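Sturoren completes small-office refit at Gristside and publishes desk and storage schedule

Plakcombe, Dec 25, 2025

Sturoren, the office fitting and workplace services firm, has completed the refit of the small-room wing at Gristside, the shared business building on the eastern side of Plakcombe. The work covers 46 rooms on two floors and replaces a mixture of fixed benches and tall cupboards that dated from the building's first letting. The furniture and surface-care schedule used for the project is now available to tenants and to other building managers on request.

The wing has a net lettable area of 1003 square metres. Most of the rooms are let to firms of two or three people, and the brief from the building's owner, Mac an tSaoi Estates, asked for a standard layout that could be handed over, cleaned and re-let without changes to the fixed parts of the room. Work began in August and was carried out floor by floor so that tenants could be moved within the building.

Each standard room is supplied with two white rectangular desks and two black swivel chairs on five-star wheeled bases. The desks have slender legs and no pedestal drawers, leaving the floor under the worktop open for sweeping and for access to sockets. Small papers are kept in a slotted shelf fixed to the wall. Larger items such as folders and box files stay on the desk and are stacked away from the front edge where possible.

"The old rooms had a great deal of storage and very little of it was used properly," said Hugo Arrieta, project manager at Sturoren. "Cupboards filled up with things left by earlier tenants. We measured what people reached for in a working day and it fitted on one shelf and part of a desk. The layout follows from that measurement."

Glass partitions have been kept throughout the wing. They are fitted with pale grey horizontal blinds, which spread the light over the desks and reduce reflection on screens. Desks are placed against or close to the glass, and the remaining walls are painted plain white above a dark baseboard. The floor finish is a wood plank pattern in mixed brown, grey and tan, chosen by the owner from three samples after a trial in the ground-floor corridor. Marks from chair wheels were less apparent on the mixed colours than on either of the single-colour samples. 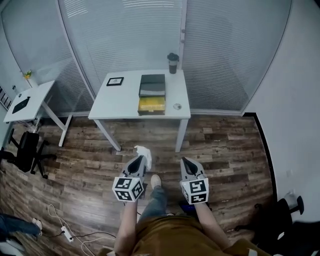 A small office with white desks, blinds over the glass partition and the mixed-tone plank floor.

The surface-care section of the schedule deals with the desks in use, with personal items in place. Earlier cleaning terms at Gristside required tenants to clear their desks completely before each visit. In practice many desks were not cleared and so were not wiped. The revised terms allow a limited number of items to remain: a picture frame, a stack of folders, a drinks tumbler, a small plant, a writing pad or tablet, and similar objects that can be lifted with one hand.

The method is set out in order. Loose items are moved to one half of the desk and the free half is wiped from the back edge to the front. The items are then returned and the second half is treated in the same way. Stacks of folders are moved as a single block and are not re-sorted. Dry tissue is used for dust on frames and lids. A damp cloth is used for the worktop only, followed by a dry one. Spray is applied to the cloth and never directly to the desk.

Floors are swept before desks are wiped on the weekly visit, and spot-cleaned on other days. Chairs are rolled clear of the desk and put back with the seat facing the worktop. Power strips and cables lying on the floor are swept around by hand. Cleaning staff do not unplug, move or bundle cables, and tenants who want them tidied can book a visit from the building's technical desk.

Timed checks were made in 16 rooms over the autumn. A standard room with both desks in use took 5 minutes to dust and wipe under the revised method, excluding the floor. Sturoren intends to repeat the checks in the spring, when all rooms in the wing are expected to be occupied.

Kasun Abeysekara, building manager at Gristside, said the revised terms had reduced the number of queries from tenants. "People want to come in and find their things where they left them. They also want a clean desk. The schedule says which items can stay out and how they are handled, and we have had far fewer notes left for the evening team. The lists are pinned up in each kitchen and we will adjust them if tenants ask."

Some points remain to be settled. The slotted shelves were supplied in one size only, and tenants who keep large-format drawings have asked for a deeper version. A sample is being made and will be fitted in two rooms on the upper floor. The owner is also considering a raised cable tray for the rear of the desks – this was left out of the original order on grounds of cost – and a decision is expected once prices have been received.

Furniture removed from the wing was sorted on site. Cupboards in sound condition were offered first to tenants and then to local schools and clubs. Damaged benches were taken apart, with metal brackets and board separated before collection. Fixings suitable for reuse have been kept in the building store.

The schedule consists of a room layout sheet, a furniture list, a floor-care sheet and the desk method described above. Printed copies are held at the Gristside reception desk. Building managers outside Plakcombe may request a copy from the Sturoren projects office, stating the number of rooms and the type of floor finish.

Notes to editors

Sturoren supplies, fits and maintains furniture for small offices and shared buildings. Its work includes room layout, delivery, assembly, cleaning schedules and the removal of old fittings.

Gristside is a shared business building in Plakcombe owned by Mac an tSaoi Estates. Rooms are let on monthly and yearly terms.

Press contact: Hugo Arrieta, Projects Office, Sturoren, Plakcombe

Ends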